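4. Reading wear in folding hoods and their frames

4.1 What owners keep and what they replace

Anyone who has spent a winter with an open two-seater will know that the hood is the part of the car most often blamed and least often studied. Engines have their rebuild sheets and bodies have their paint records, but the hood tends to be replaced when it leaks and forgotten when it does not. We wanted, in this part of the study, to look at hoods and hood frames with the same patience that other authors have given to gearboxes, and we were lucky that the owners we wrote to were so generous with their old receipts.

The sample came to 30 cars, all of them roadsters kept on the road and driven in all but the worst weather. Of these, 21 had lost their first hood before we saw them, and 13 of those had been re-covered in mohair where the maker had fitted vinyl. Only two owners still had the first hood folded away in a loft or garage, and both very kindly let us unfold it on the bench. The names Avska and Rorkivari, which appear through the tables, refer to the two patterns of replacement frame we met most often. The Avska frame has the wider middle bow and a softer curve over the door glass, while the Rorkivari sits lower and pulls the cloth tighter at the rear corners.

It is tempting to put every leak down to tired cloth, and we began the work thinking much the same. Devendra Mathur, who trimmed hoods for a good part of his working life before he joined us, was doubtful from the start. He asked us to lift each hood off its catches and feel along the header rail before we so much as looked at the stitching, and in car after car the trouble lay in a rail that had been bent by years of being pulled shut from one side only. The cloth above it was often perfectly sound, if a little faded.

4.2 Seals and the closing edge

The rubber along the closing edge deserves a few words of its own, for it does a good deal of quiet work and gets very little thanks. We sorted the seals by shape first and by age second, following the order set out by Bhatt in the earlier sections, and checked each for flattening where it meets the top of the windscreen.

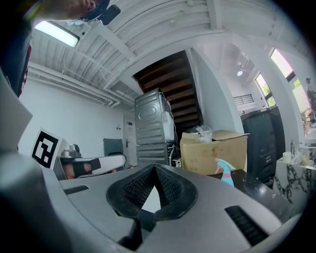 Figure 7. Black rubber pad with a textured inner surface, set in a grey body.

Flattened seals were more common on the passenger side, perhaps for the simple reason that most drivers reach across from their own seat and let the far catch take the strain. A plain, smooth seal shows this wear as a shine along the crown, and with a little practice one can find it by fingertip. Textured rubber is easier to read by eye, and the fine grid pattern on the inner faces of the pad in Figure 7 is the sort of surface we have in mind, where any rubbing away of the lines would mark out the place that had carried the load. We should have liked more seals of this kind in the sample. The Plarkura seal, fitted to a handful of the later cars, is ribbed only on its outer lip, and we had to judge it by thickness alone.

Measurements were taken in November, with the hoods left up overnight beforehand, and the results for each frame pattern are given in the next section.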